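Notebook: the left one again

Last updated: 4th March

Bad day with the grippers, and I want it written down before the official version gets tidied up. 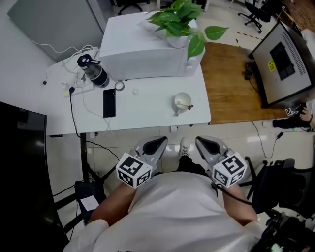 The left one dropped out again. I had been going since first thing and was on take 10 when the trace for the left hand simply froze, while my actual left hand carried on doing what it was told. No beep, no warning, nothing in the log. The software went on saving as if all was well. I only found out when I played it back, and by then I had done another nine takes on top of it. All nine are rubbish on that side.

So-ying Chang thinks it is the marker cube. Her idea is that my forearm gets in the way of it when I reach up, the tracker loses it and then holds the last position it had. Fair enough, that would explain a blip. I don't see how it explains four minutes. My money is on the Kincaid update, which was meant to "smooth over short gaps" and which went in without anyone trying it for a full morning first. If the gap never ends, what exactly is it smoothing?

I rang Flarkley. The man was very polite and asked whether I had turned it off and on. I had. He asked whether the lighting had changed. It hadn't. He then told me their drop-out rate is one in 773, and I asked one in 773 what, and he said he would get back to me. I wrote down the number so I can be cross about it later.

What bothers me is where this ends up. The recordings go off to Grestama and get played through the real arm, the big one, which doesn't know that a frozen hand is a fault. It will hold still, and then when the signal comes back it will jump to catch up. In September it did just that and swung about 50 centimetres in one go. Shoshana Escobedo had stepped back to get her pen. That was luck, and the report called it "an unexpected motion event".

So-ying wants to move the cube higher and carry on tomorrow. I said I would do it if somebody puts in a plain hard stop: no tracking, no recording. She said she'd ask. I have heard that one before.

Tried it again after lunch with the old version put back. Ran clean, both sides, though only for a short go, so I'm not claiming anything. Wrists ache. Still need to mark the bad takes before they get sent off with the rest, and find out who at Grestama opens the post.

Contact | © Hestulell notebooks | Back to top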